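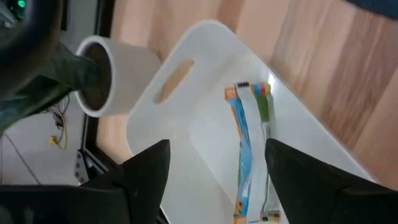

Unit 6: Snacking Studies and What They Can Bear
Instructor: Geum-ok Yeom

Read the Hudec paper before class, and read its methods section twice. The headline says office workers eat more when food is in sight. Maybe they do. The study had 45 people in one building, watched through December, when half the country is eating cookies at its desk anyway.

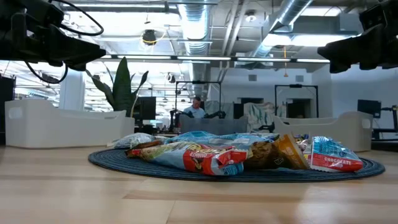 Self-report is the weak spot. Ask people what they ate yesterday and they give you the meals and lose the handfuls. Crumpled snack bags piled on a mat tell you little more: a bag doesn't say who ate from it, or when. Hudec treats the diary as fact and then reports a mean of 3,295 calories a day. I would like to know where that last 5 came from.

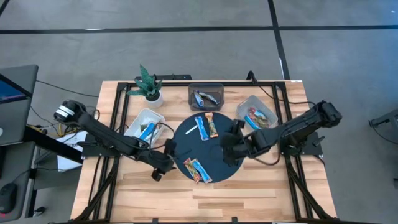 A figure that exact, built on memory, should make you suspicious. The Savby follow-up weighed the food and got a smaller effect, which the press skipped.

For next time: one page on what Savby still fails to control. "More research is needed" will not earn credit.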